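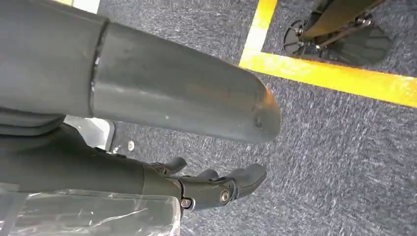
3.2 Who came to the Staladden show

I counted visitors myself for 23 evenings, which my feet still remember. We logged 2,322 people, and 754 of them stayed past the first room. 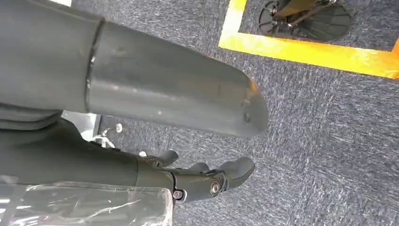 Figure 4. Dark gray arm segment with rounded end cap, hand below.

Kerstin Stöcker hung the Oyewole prints low - too low, I thought - but people loved them!
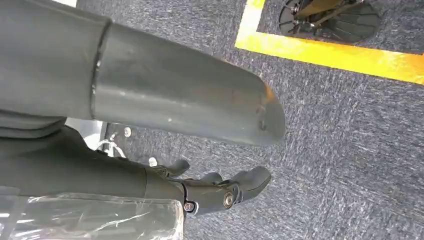

Fongchan Sitthichai and I then talked to 228 visitors by the door, mostly about the Wornum loans.

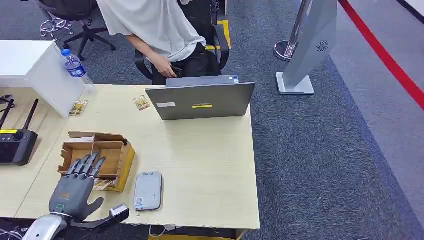

Most wanted longer wall labels, and I'd have guessed the opposite.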